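From: Gilmar Peixoto
To: bench-automation list
Subject: Re: [bench-automation] Skollow kit, worth the money for a teaching lab?

Jucélia Sampaio wrote:

> We have a quote in front of us for the Skollow tabletop kit from
> Gandari. It comes to $3,548 with the gripper and wrist camera, or
> $2,396 without them. We would be supplying our own arm in either
> case. Has anyone on the list used it for household object
> handling? I'm mostly interested in whether the gripper copes with
> thin rims, and how painful the set-up is. The brochure is not
> much help on either point.
>
> Jucélia

Hi Jucélia,

We've had the full version on the bench at Nogueira since December, so I can answer most of this.

Set-up took us an afternoon. The mounting plate lined up with our arm without any drilling. The software installed cleanly on one machine and refused to on the second until we rolled back a driver. Gandari support answered my email in three days and the answer was correct. The manual still describes the older menu layout, so ask them for the revised PDF before you start.

On thin rims, it's fair. Coming straight down on a bowl or colander it will usually get one finger inside and one outside, provided you tell it where the rim is. If you leave it to the default grasp planner, it aims for the centre of the object, and with anything open and wide that gets you nowhere. We ended up writing our own offset for those items. It's a short script and I'm happy to send it.

Cups on their sides are harder. The planner will sometimes go for the handle and sometimes for the body, and I haven't found a setting that makes it choose one consistently. Plates we gave up on, except with something under them to lift the edge.

The photo is of our kitchen layout, which is the one we use for comparing planner settings.

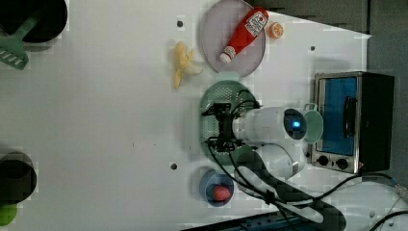 Gripper over the green colander, kitchen layout, Nogueira bench.

Cable routing is my main complaint. The clips supplied are too stiff for the wrist and we replaced ours with hook-and-loop ties. Leave more slack than the manual says.

As for price, I would not buy the cheaper version unless you already own a camera mount that fits. Gradumus sells one separately, but by the time you've added a gripper you are over the cost of the full kit. Licences are for 5 seats either way, and renewal is extra, so get that figure in writing.

If your students will mostly be handling blocks and bottles, you could get by with something simpler.

Gilmar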